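**Progress report, 2/25/23**
Prepared by Wanda Hutchins for Cedesico

Work on the Clilport well survey continued as planned. Water levels were logged at 12 wells, and samples from each went to the Totell lab for nitrate and chloride. Results for the two northern wells are still outstanding.

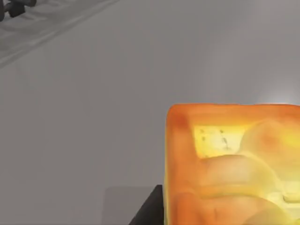 The pump test at Cortés ran for 60 hours at a constant rate. Drawdown data are complete except for one gap caused by a logger fault. Rimantas Pärn is refitting the curve without those readings.

Spending to date is $4000 under budget, mostly unused drilling time. We request approval to carry this amount forward to August for a second round of sampling.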